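Oiling an old table top - is the expensive stuff worth it?
Home and DIY > Furniture and floors
Posted by Dymphna Noonan

I've been given a wide wooden table that lived in my aunt's kitchen for years and then in her shed for a good while longer. The varnish was flaking so I've sanded it back to bare wood, which took most of my evenings in March. The top is now a dull yellow-brown and quite thirsty looking. One long edge has a slight bow in it.

The man in the shop wants me to buy a tin of Sunar hard oil for 50 pounds. He says two coats and I'll never have to touch it again. I've heard "never" from shops before. My neighbour says plain linseed is the same thing for a fraction of the money, but his own garden bench is black so I'm not sure I should listen to him either.

Does anyone have real experience with either? It will be used for meals and homework, and there will be hot mugs on it whatever I say. I'd also like to know if the bow can be fixed or if I should leave well alone.

3 replies

Magnus Matheson
Both of them are half right, which is annoying. A lot of hard oils are a drying oil with some wax and a thinner in it, so you are paying for convenience and a nicer tin. Read the back before you hand over the money. If it doesn't tell you what is in it, I'd want to know why.

That said, I would not use raw linseed indoors. It can take weeks to dry and stays tacky if you put it on too thick. Boiled linseed is quicker. It will turn the wood more yellow as the years go by, and yours sounds yellow enough already.

Whichever you choose, put it on thin, wait a quarter of an hour, then wipe off everything that will come off. Most of the complaints I've read about sticky tables come from people who skipped the wiping. Lay the rags out flat outdoors to dry, or soak them in water before binning them. Don't leave them in a heap - oily rags can heat up and catch fire by themselves, and that one is no old wives' tale.

As for "never touch it again", no. Expect to do it once a year if you eat off it.

Bernadette Fahy
i used the Sunar one on my worktop and its lovely, no complaints. smells a bit at first. never had a mark on it but i do use coasters

Rigoberto Aguirre
I don't put much faith in one happy worktop, with respect to Bernadette, particularly one with coasters. Try it yourself. Turn the table over, mark out two squares underneath and do one with the cheap oil and one with a small sample of the dear one. Leave them a fortnight and then stand a hot mug on each. You may find you can't tell them apart. I couldn't, though mine was pine and yours may not be.

On the bow: is the top twisted, or is it just the line of the edge that curves? Lay a long straight piece of wood across the surface in a few directions and look for daylight under it. If the surface is flat and only the edge wanders, leave it. You'd be planing away good wood to please a ruler. If the top is cupped, check how it's fixed to the frame before anyone sells you clamps. Old tops screwed down tight can't move with the seasons, and slackening the screws sometimes helps a little. Only sometimes.

The look you get with no shine on it is something like this, with the grain running lengthways and one corner blunted. 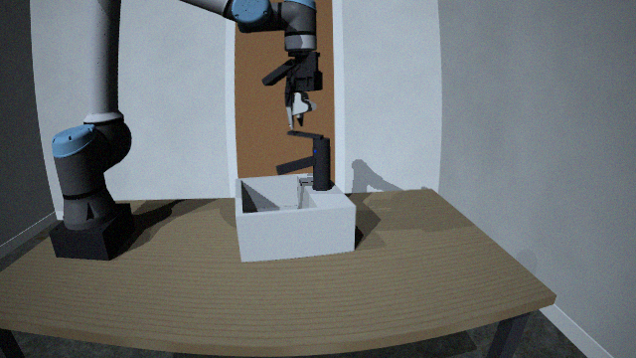
Yellowish-brown top, fine grain, front edge with a gentle bow

I wouldn't go any glossier than that on a table for homework. Gloss shows every scratch, and then you're back to sanding.

One more thing about the shop. Ask him what he'd charge to come back and redo it in a year. If he really believes in "never" he should be happy to do it for nothing.

Dymphna Noonan
Thanks all. I did the daylight test with a curtain batten and the top is flat, so the edge can stay as it is. I've bought a small bottle of boiled linseed and the shop let me have a sample of the other, not very graciously. Squares are going on underneath tonight. Magnus, does the second coat go on the next day or do I wait longer?

Magnus Matheson
Next day if it feels dry, longer if the room is cold. Ignore the time printed on the tin and go by touch.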